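# Open afternoon at the Kudanbridge handling lab, November

I took the early train to Bendham and walked from the station. The lab is on the upper floor of the old Morkmont building, past the loading dock, and the sign on the street door still has the previous tenant's name on it. Go in by the side entrance if you visit. The front bell rings in an office on the wrong floor.

The afternoon was set up for people who work in packing and returns. I run the returns desk for a mail-order outfit, so most of what I wanted to know had to do with soft goods: bags, jackets, bedding. Boxes are a solved problem for us. A backpack that comes back half stuffed, with the zipper shut and something inside that shouldn't be there, still takes a person a couple of minutes.

Check-in was at 1:30. We got a badge, a pair of safety glasses and a sheet with the schedule, then went up in two groups. Our guide was Deming Shao, who runs the bag and garment work. He talked for ten minutes with no slides and then took us to the benches.

## The first bench

This one was cartons. A single arm picked small boxes out of a tote and set them on a scale. It was quick and I didn't stay long. A man from a grocery warehouse asked most of the questions, mainly about crushed corners. The answer was that a crushed corner is fine and a missing label is the real trouble.

## The teaching station

The second stop was where the staff teach the arms by hand. An operator holds a pair of handles and moves them, and the arms copy the motion on the bench. Each run is recorded, with the view from the wrist cameras included. So far the group has 970 recorded runs on bags and pouches. Shao said they throw out any run where the operator had to reach in and fix something, and 206 have gone that way. Those are kept in a separate folder in case they are useful later.

We were allowed to try it. I had one turn and found it harder than it looked. You can't feel the cloth through the handles, so you end up watching the fingers the whole time. The woman after me did better. She said she sews.

## The bag bench

I spent most of my visit at this one, which the staff call Lu. It has two arms that work on the same item from different sides. The wrist camera picture goes to a monitor on a post, and I found it easier to follow the job there than by looking over the operator's shoulder.

The part that interested me was the grip. For a bag with a zipper, the fingers go for the cloth close to the teeth and pinch up a fold of it.
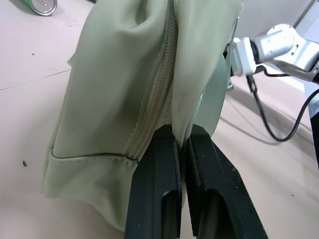 Shao's view is that a hold on the cloth comes first and the zipper pull comes second. If the bag can slide, pulling on the zipper just drags it across the table. We teach new people on the returns desk the same thing — one hand pins the bag, the other opens it — so I had no argument with him there.

I asked about slippery fabric. He said coated nylon is the worst, and that they went through 3 sets of finger pads before settling on a ribbed one. I also asked about drawstrings and got a short answer: not yet.

Somebody behind me wanted to know how long a bag takes from start to finish. He wouldn't give a number. He said they are working on getting it right before they time it, and that a number given out on an open day tends to come back to him in an email.

## Practical notes

Coffee was on the landing, with sandwiches from a place across the street. There's a coat rack but no lockers, so leave your laptop at home. The benches are noisier than I expected, mostly from the compressor at the far end, and it was hard to hear from the back row. Stand near the front if you have questions.

They plan to hold another one in spring. Sign-up is by email, and they want to know what kind of goods you handle so they can sort people into groups. I've asked whether I can bring a carton of our own returns. Shao said yes, as long as I send a list first and leave out anything with a drawstring.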